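Projekt Altness – Zwischenstand an die Förderstelle Usuga
3. Juni 2023

Bewilligt waren 500 Euro für den Wäscheplatz, ausgegeben sind 1077. Die Differenz trägt Fillis, mit Fassung. Der Tisch ist mit braunem Papier ausgelegt, und das Falten der Tücher gilt offiziell als Arbeitsschritt, was ihm bisher niemand zugetraut hätte. Blau bleibt die Farbe der Wahl.
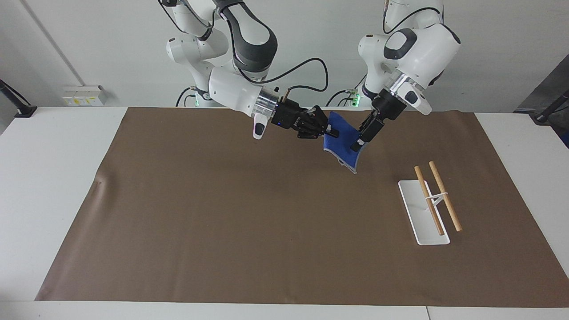
Zirnoncombe merkte dazu an, ein Tuch sei erst gefaltet, wenn Kante auf Kante liege, alles andere sei Zusammenknüllen mit gutem Willen. Wir haben den Satz in die Arbeitsanweisung übernommen, ohne den guten Willen.

Offen sind 2 Punkte: Das Papier wirft Falten, bevor es die Tücher tun – eine schwerere Sorte ist angefragt. Und für die Ablage fehlt weiterhin ein Regal, im März zugesagt.
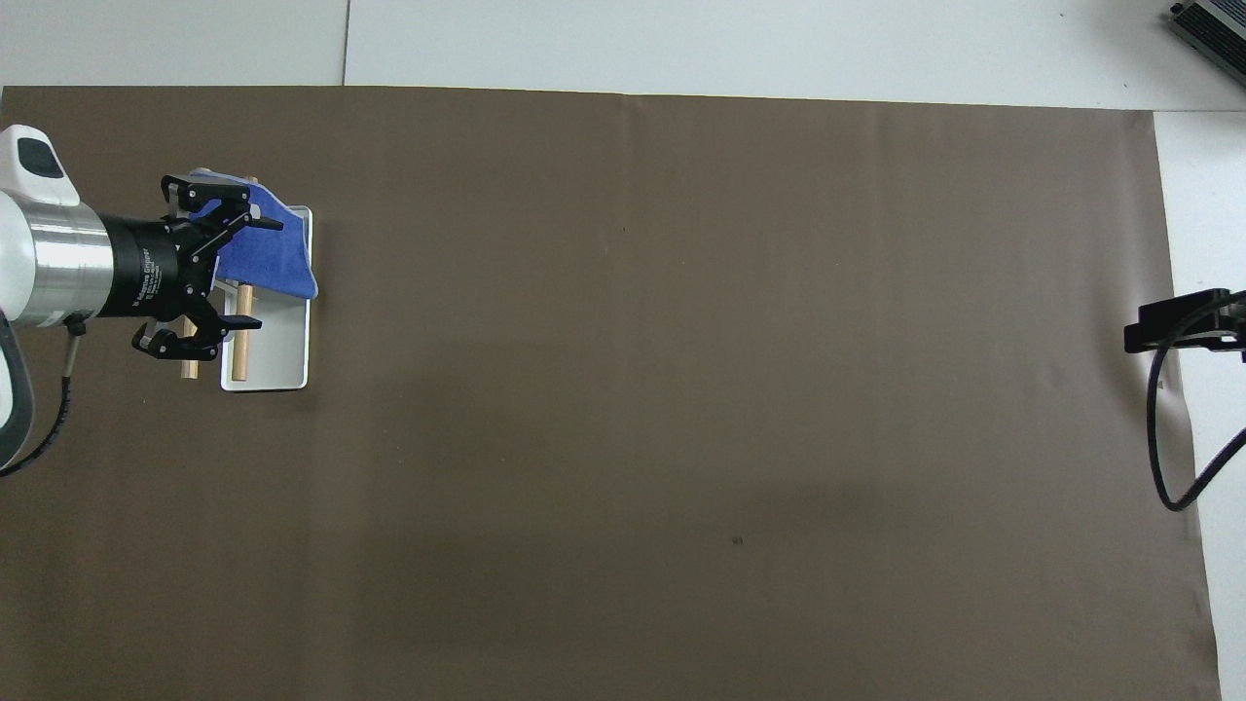 Bis das Regal kommt, stapeln wir auf dem Fensterbrett. Den Beleg für das Papier reichen wir nach.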